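Relamping Linear Fixtures Under a Corrugated Metal Ceiling

Written by Damián Bustos for the Bralton shop manual

Switch off the lighting circuit at the panel and tag the breaker. Test for voltage at the first fixture before touching a lampholder. Move chairs and boxes out of the path of the lift.

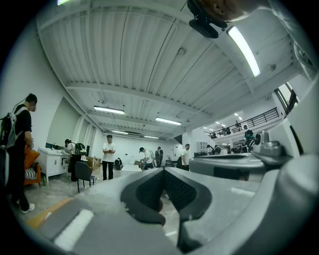
Reading time: 2 minutes

Five long fluorescent fixtures hang from a ceiling like this one, with steel beams and exposed conduit crossing the panel ridges. Number them from the nearest to the rear wall and work in that order.

Rotate each tube a quarter turn and lower it straight down. Wipe the reflector with a dry cloth. Seat the new tube until both pins lock, then write the month on the end cap in marker.

Log burn hours on sheet 309. Check the tube ends for blackening every 2000 hours.

Store spent tubes upright in the original carton. Small recessed lights are covered in section 7.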